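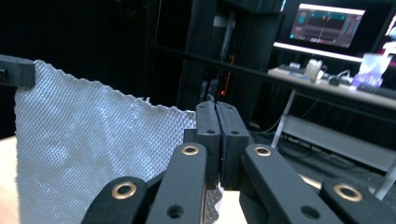 Pale textured fabric, apparently held at its corner

Section 4. Moving your notes and photos over to Nestach

I've had my files in Nestach since May, and I set it up on two computers and a phone, so these are the steps in the order I wish I'd done them. You'll need your Osorbridge account (the same login works for both) and a decent connection. Plug the laptop in, too.

1. On your main computer, open Nestach and sign in. Pick "Keep a local copy" when it asks. You can change this later, but then it downloads everything all over again.

2. Go to Settings, then Folders, and choose where the Nestach folder will live. I put mine on the second drive because the first one only has 16 GB left on it.

3. Drag in your documents first and leave the photos for later. I had 363 documents and they went up while I made lunch.

4. Wait for the little green check next to the folder name. If you see two gray arrows, it's still working.

Note: Files with a slash or a question mark in the name get skipped, and the only warning is a small line in the activity log. Rename them and they'll go up on the next pass.

5. Now the photos! Copy them in batches of 200 or so files at a time. I tried all 3,000 in one go and the app froze on me twice, so I went back to batches and had no more trouble.

6. On your phone, install the app, sign in, and turn on "Wi-Fi only" before you do anything else. It's under Settings, then Network, down at the bottom.

Caution: Don't delete anything from your old cloud service yet. Open a few files from each folder on the second device first, including at least one big one.

7. If you keep notebooks in Lerker, export them from Lerker as a single archive and use Import in Nestach. Copying the notebook folder straight across looks like it works, but the page links come out broken - ask me how I know. Tags come through fine. Page colors don't.

8. Laaksonen calendar attachments need their own switch. Go to Settings, then Connections, tap Laaksonen, and allow read access. I left write access off and haven't missed it.

9. Restart both devices and check that a file you edit on one shows up on the other. Mine takes a minute or two - longer on the phone if the screen is off.

If step 9 doesn't work, sign out on the second device only, sign back in, and repeat from step 4. Shared folders are in Section 5.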